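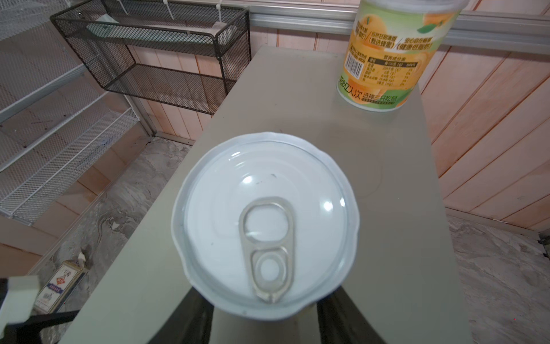
Keeping a food store in a summer cabin

March 5, 2022

Our cabin is above Drusholm, at 600 metres, and the nearest shop closes in the winter. For this reason we keep food there the whole year. In the first years I did it badly. I threw away a lot of flour, and one time a tin of tomatoes which had frozen and opened along its seam. The method I describe now is slow to begin with, but after that it asks only a little work at each visit.

What you need

A thermometer which remembers the highest and the lowest temperature
A simple humidity meter (mine is a Clarneo, the cheapest one)
A waterproof pen
Glass jars or tight boxes for everything that comes in paper
A notebook which stays in the cabin

Step 1. Measure before you buy

Leave the thermometer and the humidity meter in the place where you want to keep the food, and go home. Read them at the next visit. Do it once in the cold season and once in July, for the two results can be very different. Under the roof our July maximum was 27 degrees. On the floor in the north room it was 13 degrees on the same day. I had kept the food under the roof for years, so that the mice would not find it.

If the humidity is above 70 per cent for long periods, metal lids will rust and paper labels will come off. Air the room well before you bring anything, and try a different wall if you can.

Step 2. Choose the place

Look for the coolest room which does not freeze. An inside wall is better than an outside wall. Keep the food away from the stove and from the window, also when the window is small. Leave a space the width of a hand between the wall and the goods, so that the air can pass.

Wash the floor and the walls with warm water and a little soda, and let them dry a full day with the door open. Go along the place where the boards meet the floor with your finger. If you feel cold air, an insect can enter there, and perhaps a mouse also. I fill the thin openings with cord and the larger ones with steel wool.

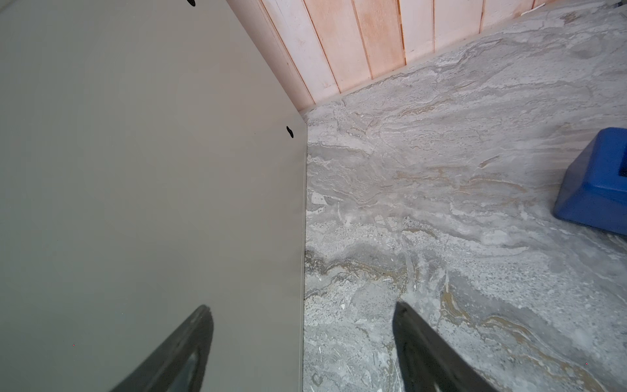 A reader wrote to me after the first version of this page and asked if it would not be simpler to bring fresh food each time and leave the cabin empty. In her opinion a store only feeds the mice. She also said that she had lost a whole sack of rice to moths in one autumn, and after that she stopped.

I understand her, and for a cabin near a road I would perhaps do the same. With us the road is sometimes closed for days. Moths come mostly with the food itself, inside the paper. If you put rice and flour in your home freezer for four days before you carry them up, you will have much less trouble.

Step 3. Decide what to keep

Write down what you ate at the last three visits, and buy only these things. It is a common mistake to fill the store with food for an emergency which the family does not like. After some years it is still there. Our list is short: beans, fish, tomatoes, fruit in juice, rice, oats, sugar, salt, tea, and the hard biscuits from the Tundivero bakery, which keep very well.

Anything that contains much water must not be left where it can freeze. Take it home in the autumn.

Step 4. Mark and place

With the pen, write the month and the year on each thing in large numbers. Write the year in which it should be eaten, and forget the year in which you bought it. Put the oldest in front. When you bring something new, it goes behind, also if you are tired from the walk and want to sit down.

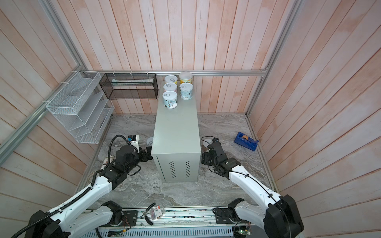 Heavy things go low and light things go high. Do not build high piles, for a door that closes hard can make them fall, and then you have dents. A tin with a small dent in the side is usually good to eat soon. If the dent is on the seam, or the end is swollen, throw it away and do not taste it.

Step 5. Keep the notebook

Before you leave, write what was used and what must be bought. Write also the two temperatures and set the thermometer again. Ours is in an old Ayala exercise book with squared paper, and it hangs by the door on a string.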